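Stolleck Laser Measure: Review for Property Listings
Reviewed by Hayley Heywood

I measure houses and apartments for sale listings in Prukadbridge. The Stolleck replaced an older Hao unit in December and has since been used on 18 properties, from a studio over a bakery to a detached house with outbuildings.

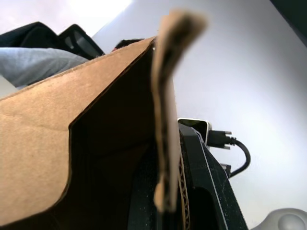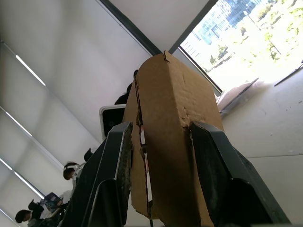 Corrugated cardboard

Accuracy is the main question for listing work, where a wrong room size leads to a complaint. Over a hallway of 77 feet I took repeated readings from the same mark, and they agreed to within 2 millimeters. Target surface matters more than distance. Matte brown cardboard like this returns a clean reading, and I now carry a piece for rooms where the far wall is glass or mirror. Gloss tile gave errors at a shallow angle. Bright sun on a white wall weakens the dot but rarely stops a reading.

The tool measures from its front edge, rear edge or tripod thread. The setting is shown by a small icon that is hard to read in a dim stairwell, and it resets to rear edge at power-off. Chelsea Naylor, who draws our floor plans, caught one bedroom that was short by the length of the tool for this reason.

Memory holds 96 readings. They can be sent to the Pramik floor plan app, but room names must be typed in by hand each time. Area mode works well for plain rectangles. Bay windows and sloped ceilings still need separate readings and a sketch.

Battery life was over a month of normal use. The belt clip is weak and the case has no room for spare cells.

Good: steady readings, quick area mode, clear main display.
Bad: reference edge resets, poor clip, slow app entry.

Suitable for agents and small landlords. For long outdoor boundaries, use a tape or hire a surveyor.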